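Food & Home | Slow Suppers

I came to rice late. My mum boiled it to paste, so until I moved to Gindilthorpe I thought that was the stuff!

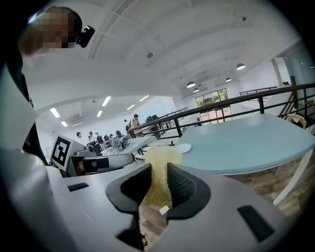
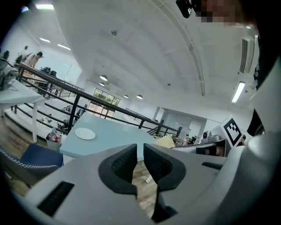

Then Ilham Hegazy next door taught me to rinse it, soak it and leave the lid alone (I still peek). She uses 500 grams of rice to 600 of water and lets it stand for 11 minutes off the heat, wrapped in a tea towel. I've made it every week since November and even my burnt bottoms get eaten.

Shared 11 times | 2 comments

Moz: Tea towel trick is brilliant, ta

Jean K: We never soak ours. Butter at the end though!!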